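How to judge whether a tidying task is ready for a machine

Household robots can now repeat a narrow chore with fair reliability. Putting small things back on a shelf is a useful test, as it combines picking, turning and placing in a tight space. The procedure we use at Kutano takes one afternoon.

1. Fix the task. Write one sentence with a start and an end: "Object on table, then object on rack." Do not change it later.

2. Record human demonstrations with hand-held grippers. Keep both marker cubes in view of the head camera. Collect 300 demonstrations before training; with 50 the policy tends to copy one path and miss when the rack moves. 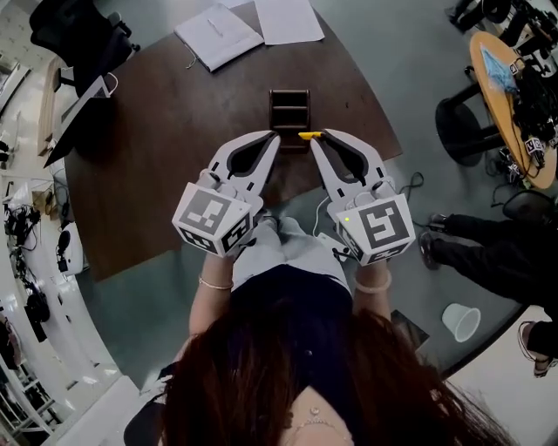 Hand-held grippers at the small rack, with the yellow object between the fingertips.

3. Discard bad runs. Remove any in which tracking drops out or the fingers push the rack. Of our 1,453 recordings, 741 remained.

4. Test on the arm. Shift the rack by a hand's width between trials and log drops, collisions and timeouts separately - a single success rate hides too much.

5. Add clutter last. Paper, cords and notebooks cause more failures than the object itself.

Our current result: the arm places rigid objects well on a clear table and poorly on a busy one. Cloth is still out of reach. A person remains much faster at all of it.

Send log format questions to Violeta Leiva.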